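Handheld Grippers: Setting Up, Looking After, Putting Right
Notes to go with practical session 4

Most of you did the reading on two-finger grippers last time, so I won't go over parallel jaws again. These notes are for the hand-held pair, which you'll be using for the rest of the term, and they cover what I do to the station before anyone records a demonstration on it. Bring them with you. Kristýna Krajčí keeps a paper copy in the drawer as well, with her own remarks in the margins, and hers are often better than mine.

Before you pick anything up

Start with the cables. I know, I know, everyone wants to start with the grippers! But I've lost more afternoons to a half-seated plug than to anything mechanical. Run your fingers along each gripper cable from the handle outwards and feel for kinks, especially in the first hand's width where it leaves the body. That's where it bends every time you turn your wrist, and that's where it goes first. If you find a stiff spot, tell me or Stepan Boiko and don't use that gripper until one of us has looked at it.

Then leave some slack. Hold the gripper out to the farthest place on the table you'll need to reach, and twist it both ways. If the cable pulls at your hand at any point, you need more of it on your side.

Jaws and fingers

Close the jaws slowly with nothing between them and look at them side on. The tips should meet along their whole length. If they touch at the front and gap at the back, loosen the two finger screws a quarter turn, squeeze the jaws shut, and tighten again while you hold them closed. Don't lean on the screws - finger tight and then a nudge with the key is plenty.

Wipe the pads with a damp cloth, then a dry one. No solvent, please. We had a set go shiny last January after somebody cleaned them with the stuff meant for the bench, and they wouldn't hold so much as a pencil afterwards.

Now work the jaws through their full travel 7 times and watch the opening value on the screen. It should come back to the same number each time they shut. If it wanders, do the zeroing again (jaws closed, hold still, press zero, wait for the tone). If it still wanders after that, the sensor has probably shifted on its bracket, and that's a repair, so skip to the last part.

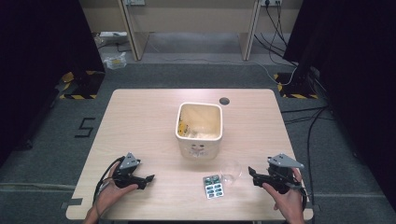 Choosing test objects is the bit people rush, and it tells you more about the state of a gripper than any number on the screen. You want a mixture of shapes that ask different things of the jaws. My usual table has something flat, something slippery and something to put things into. A blister pack is good for the first, lying flat with the foil showing, and for the second I like a clear cup on its side, with a square white container standing further back as the place to aim for. The flat thing finds out whether your tips really meet. The cup finds out whether you're squeezing too hard, and it's also hard to see, so it's a fair test of your lighting. Keep small objects well away from the round hole in the tabletop, please, or you'll be on your knees with a torch.

Do three picks with each hand before you record anything. Go slowly, come in level, and let the jaws close before you lift. If one hand feels worse than the other, swap the grippers over and try again. When the trouble moves with the gripper, it's the gripper. When it stays with the hand, it's you, and you need a bit more practice (we've all been there).

The plates on top

Each gripper has a grey triangular plate on it. Check that it doesn't rock. Put a thumb on each corner in turn and press gently - any click or give means a loose fixing underneath. A plate that moves will spoil a whole session without giving you a single error message. Alžběta Tóth once recorded 47 runs with a loose one, and we kept nearly 3 of them. She's asked me to mention it every year. 

Don't pick a gripper up by its plate, and don't put it down on its plate either. Lay it on its side with the jaws closed.

When something's wrong

Write it in the station book before you try to fix it: which gripper, what it did, and what you'd just changed. You may do the finger screws, the pads, the zeroing and the cables yourselves. Anything that means opening the body goes to Stepan.

For next time, read the section on calibration drift and come with one question about it. Irena Kaczorowski is taking the first hour, and I'll be in after that with the spare finger sets.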